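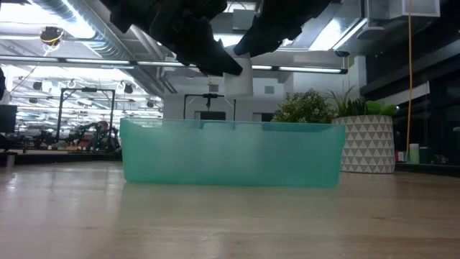
4.2 Storage at home and what gets forgotten

The diary data first. Households in Gondamville and Totov wrote down every time they bought something they already had. 700 diary entries in all, after we dropped the ones with no date or no item name. Most were food and cleaning supplies. Batteries too, more than we expected. The coding was done twice, once by Azimi and once by Espinoza, and where they disagreed Frerichs made the call. Disagreements were mostly over what counts as "already had." A half-empty bottle of dish soap? We said yes. Pretorius still thinks this was wrong and the numbers without the half-empties are in Appendix B.

Repeat buying was higher in homes with deep cupboards. Not a big surprise, same as in our pilot. What did surprise us was that the size of the home had almost no effect once cupboard depth was in the model. Larger homes in Totov have more rooms but the kitchens are old and shallow, so that may be part of it. We can't separate the two with this sample.

Labels helped less than people said they did. In the entry interview nearly everyone with labeled boxes told us the labels worked. Their diaries say otherwise: labels went out of date within weeks, and a box marked "flour" would hold pasta, string, birthday candles. One diary just says "label lies." Households that did not label at all did no worse than those that labeled and then let it slide.

Container type mattered more. We sorted containers as open, clear, frosted, or solid. Frosted was added late, at Voß's suggestion, and the first 200 entries had to be gone through again. Worth it. With frosted plastic people can tell that something is in there but not what, and they tend to fill in the rest from memory. Figure 4 gives the idea: the two pale blocks in the teal bin have flat tops that show just under the rim, but lower down they are light patches behind the plastic and could be nearly anything. Several diaries describe exactly this kind of mistake (soap taken for sponges, candles for butter in one case).

Open containers had the lowest rate of repeat buying in both towns. Solid ones the highest, in Totov anyway. In Gondamville frosted and solid came out the same and we don't have a good explanation. Possibly shelf height. We measured shelf height in only 20 homes there so we leave it.

Two problems with all of this. People who agree to keep a diary are probaly tidier than people who don't. And writing down a mistake makes you less likely to make it again, so rates fell over time in every group. The drop was steepest in the first 4 weeks. We report the rates from after that point in the main table and the full period in Appendix B.

Cost was not the reason most people gave for minding. Space was. Also arguments, see 4.3, where we go trough the exit interviews and who in the household does the buying.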